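**Pernari Tabletop Pack**: sim scenes for pick and place, from the Gudomico bench

Page updated Thursday, August 28, 2025. Price list still to come, ask us.

What you get: 31 tabletop scenes, 18 grocery objects, two camera views per scene (one overhead and close, one wide). Fruit, cartons, cans, small boxes, a woven basket. Loads in Rorkia, no conversion step.

Built for one question. Does a grasp policy trained only on rendered images care about surface detail? Freckles, bruises, glare off the table. So we put effort into textures and lighting first, clutter second.
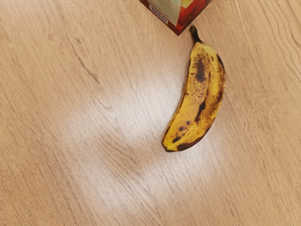 *Overhead view. Speckled banana, light wood top, glare on.*

Glare is a slider. So is peel colour, from plain yellow to well past ripe. Table grain can be swapped or turned off completly.

Result so far, from Consuelo Giraldo's runs: plain-texture training gave 37 failed grasps on the banana task. Same number of trials with full textures, 18. Same arm, same gripper, same start poses. Only tested on the one task so don't read too much into it. Cans are next, lying down, they roll and the contact settings need work. 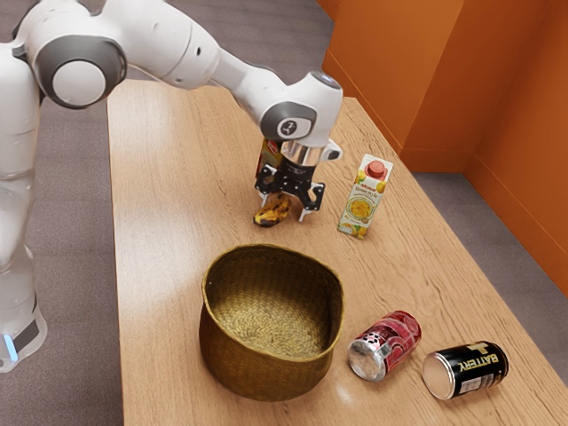
Contact settings ship as a seperate file so you can change them without touching the scenes. Defaults are on the stiff side. Soften the finger pads first if objects pop out of the grip.

Needs: Rorkia plus a decent graphics card. Gebretsadik add-on for depth noise is optional, sold on its own.

Not included: policy weights, real-world footage. Weights maybe in November.

Licence: one lab, any number of seats. Teaching use OK, email first.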